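Temis Community Help > Home and Property > Shared Facilities

Hiring out a community hall room: bond, cleaning and cancellation terms

Posted by Banum

Our association has recently taken over the management of a small meeting room attached to a public hall. The room was previously let on a handshake basis and no written conditions of hire have been located. We intend to accept regular bookings from July and require guidance on the following matters before the first forms are issued.

The principal concern is the bond. The previous arrangement was a bond of $400 for every hirer, regardless of the purpose of the booking. Several small groups have advised that they cannot meet this amount, although they use the room for only 2 hours at a time. We would like to know whether a lower bond may be set for regular hirers without appearing to favour one group over another. 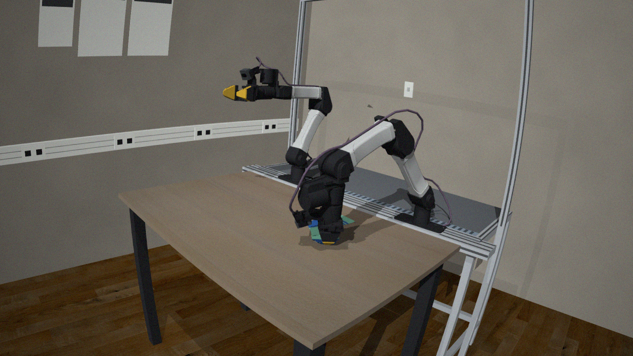

We also seek advice on cancellation. At present a hirer may withdraw on the morning of the booking and receive a full refund, and the room then stands idle. Finally, the standard of cleaning expected at the end of a hire has never been set down. Some hirers mop the floor and others leave it for the next group. Any sample wording would be appreciated.

Replies

Kudier
Posted 2 May 2018

It is quite usual for a bond to vary with the type of hire. The important point is that the categories are published and applied to everyone in the same manner. Our own schedule distinguishes between casual hirers, regular hirers and private functions. A regular hirer is defined as a group with a signed agreement covering a full school term or longer. Private functions attract the full bond, particularly where alcohol is to be served or the booking extends past 10 pm.

The following wording has served us adequately and may be adapted:

"The bond is payable at the time of booking and will be returned within ten working days of the hire, less the reasonable cost of any additional cleaning, repair or replacement. The hirer will be notified in writing of any amount withheld and will be given an opportunity to respond."

Please note that a bond is held on behalf of the hirer and should not be treated as income. We record bonds on a separate ledger. Should your association bank them in its everyday account, it will need to be able to show at any time which portion of the balance is owed back to hirers.

With regard to cancellation, we retain half of the hire fee where less than seven days' notice is given and the whole fee where less than 48 hours' notice is given. The bond is refunded in every case. 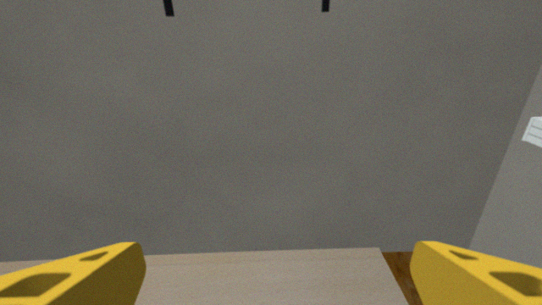 On cleaning, a one-page checklist fixed to the inside of the cupboard door has proved more effective than a clause in the agreement. Ours asks hirers to wipe down the tables, sweep the floor, empty the bins, turn off the heating and check that the windows are latched. The hirer signs and dates the sheet and leaves it in the key box. Wooden floors should be cleaned with a damp mop only, and this should be stated on the checklist. Our floor had to be resanded after a well-meaning hirer used a bucket of hot water and sugar soap.

You should also confirm your public liability position before July. Some policies cover casual hirers and some exclude incorporated groups, which are expected to hold their own cover. Ask your insurer to answer in writing.

Butkienė

Just ask your council. Ours had a template hire agreement on its website and we changed the name at the top. The bond was $166 for everybody and there were very few complaints.

Banum
Original poster

Thank you both for the replies. The separate ledger for bonds had not been considered and will be raised at our next meeting. We have written to the insurer and to the council's property office.

One further query for Kudier: where a regular hirer misses a week without notice, is the fee still charged under the term agreement?

Kudier

Yes. The agreement states that the fee is payable for each reserved session, whether or not the room is used. We do allow 2 sessions per term to be released without charge, provided the booking officer receives notice by email at least seven days beforehand.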